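Reviews > Workshop > Soldering > Whitlock 50-watt station

Whitlock 50-watt soldering station, after nine months on the bench

I bought the Whitlock in August to replace a plug-in iron that had no temperature control at all. Most of what I do is small repair work: lamps, control boxes, model railway panels, the odd guitar pedal. I don't do surface-mount parts and I can't tell you how it handles them.

The base unit is about the size of a thick paperback. It has a dial, a power switch on the left side and a two-color light that changes when the iron is up to temperature. There is no digital display. I thought I would miss one, but I set the dial to the same place nearly every time and leave it there. The marks on the dial are printed in gray on black and are hard to read under a desk lamp. I put a dab of white paint at the setting I use most.

Warm-up takes a little under a minute from cold. It holds heat well on thin wire and small tabs. On heavier joints, such as a ground lug on a metal chassis, it struggles, and I end up holding the iron in place longer than I'd like. If you do that sort of work every week, buy something bigger.

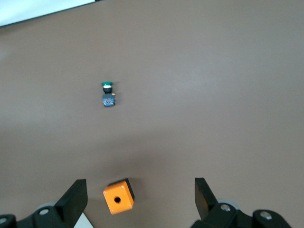
The cord between the iron and the base is silicone and stays flexible even in a cold garage. It has been touched by the hot tip more than once and shows only a slight shine in those spots. The grip is foam over plastic. The foam has started to turn at the front end, and I fixed that with a drop of glue. My wife finds the handle too thick, so try one first if you have small hands.

Tips are the weak point. The station comes with one, a fine cone, and it's the wrong one for general work. A small chisel tip moves heat much better. Whitlock sells a pack of four, but it was out of stock when I looked, and I used a set from Miltesow instead. They fit, though one is slightly loose and has to be seated with a firm push. The original cone began to pit after about 500 joints. The Miltesow chisel has done more than that and still takes solder cleanly.

The stand is a wire coil on a stamped steel foot. It's too light. With the iron in it, a tug on the cord will slide the whole thing across the bench. I screwed mine to a piece of scrap pine and the problem went away. The sponge that comes with it is thin and dries out quickly - I use brass wool in an old tuna can.

One fault to report. In the third month the ready light stopped changing color and stayed red. The iron worked as usual. I wrote to the seller, Prindton, and they sent a new base in 13 days without asking for the old one back. The second base has given me no trouble.

The manual is a folded sheet with small type. It says to tin the tip before first use but doesn't say how, and the section on replacing the fuse shows a different model with the fuse holder on the other side. On mine it's under the base, behind a round cap.

I'd buy it again at the price I paid. I would order a chisel tip at the same time and plan on doing something about the stand. People who solder once or twice a year can get by with a cheaper iron, and anyone working on thick cable should look at the larger Vestomora, which I've borrowed a couple of times and found heavy but very quick to recover.

- Rafferty Haddad

Contact us | Copyright Bench & Drawer Reviews | Back to top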